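Finally sat down with the Kernar opposition this morning, and what a lovely thick bundle it is — 31 prior art documents, all aimed at one little patent on a stirring method that Marras has held for years.

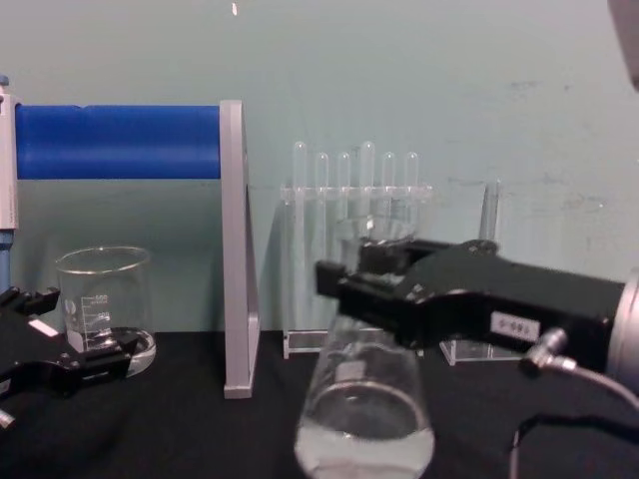

Claim 1 is where I'd expect the trouble, as it covers mixing in "a laboratory vessel" and leaves it there. An Erlenmeyer flask like the one in the gripper would fit those words, and so would nearly anything else on a lab shelf, so I do feel for whoever drafted it!

Marras has filed 2 fallback claims, both narrower, and I rather like the second. 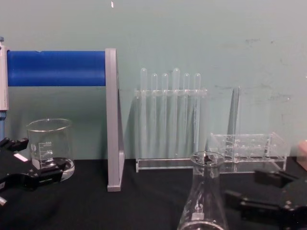
It adds a stirring speed, taken straight from the description, so added matter shouldn't be a worry. Hearing is in July, and I'll post again once I've read the reply.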